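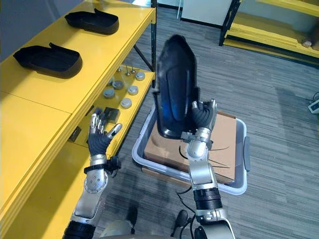

Interim report to Bradano, second instalment
Prepared by Rocío Gallardo, with sums by Visitación Miranda

You asked for plain figures this time and fewer adjectives, so we have tried.

Where the money has gone

Of the 30 weeks in the plan we have used 13, and the robot itself is paid for. The line marked "furniture and fittings" is overspent. When we wrote the bid we assumed that a handling trial needed a robot, a computer and somewhere to put things down, and we costed the last of these at nothing. The yellow shelving was bought in December from Hornard. We paid extra for the colour, which was the only one they could deliver before the holidays, and Encarnación Segura has asked me to record that she wanted grey.

The carpet was in the budget and came in under it. It is striped, and I am told it will not show wear. It will be in your final photographs whether we like it or not.

The work so far

The present task is the insole trays. The robot takes a black tray by its lower edge, lifts it upright and moves it between the shelf and the grey bin on the floor. Skikex, who would like to use the method in their packing room, send us the trays free of charge, and this is the one budget line that has behaved perfectly from the start.

The bin has a cardboard box inside it. We priced a moulded insert at 581 euros, looked at the quote for a day or two, and went with cardboard. If the trial moves on to a second site we shall have to buy the insert, and it is in the request below.

The small parts on the lower shelf (the round discs, the pins with the silver heads, the black block) belong to the second task. That work has started more slowly than we promised. A hand that is comfortable with a tray the length of a shoe has a good deal to learn about a pin, and Danuta Śliwiński now thinks the finger coverings are too thick for it. She thought so in the summer as well, and there is an email.

What we got wrong in the plan

Cables. We allowed for one set and no spares. They run across the floor, people step over them, and sooner or later people don't. Please treat the cable line in the original bid as a work of optimism.

Servicing. Malý quoted us a yearly visit, with travel charged on top. The travel costs more than the visit. Yareli Manríquez has been trying to share the trip with another of their customers nearby, and so far has had one friendly reply and no date.

Storage. A second yellow unit went in along the back, beyond the white cabinet, and it was not in the plan either. We have stopped buying shelves.

What we are asking for

No new money at this stage. We would like your agreement to move the unspent training budget across to equipment, in this order:

Thinner finger coverings, 7 pairs
Spare cables, one full set
Moulded insert for the bin, 581 euros
Malý service visit, with travel

If you can only agree to part of it, please start at the top. The insert can wait until the second site is settled, and the cardboard is holding up well enough for our purposes.

Visitación will send the spreadsheet separately. The tab called "old" is the current one. She knows about this and intends to rename it.

We should be glad of an answer before the next order goes to Hornard, whose lead times have not improved. Calls are best before ten in the morning, when the office phone is still being answered.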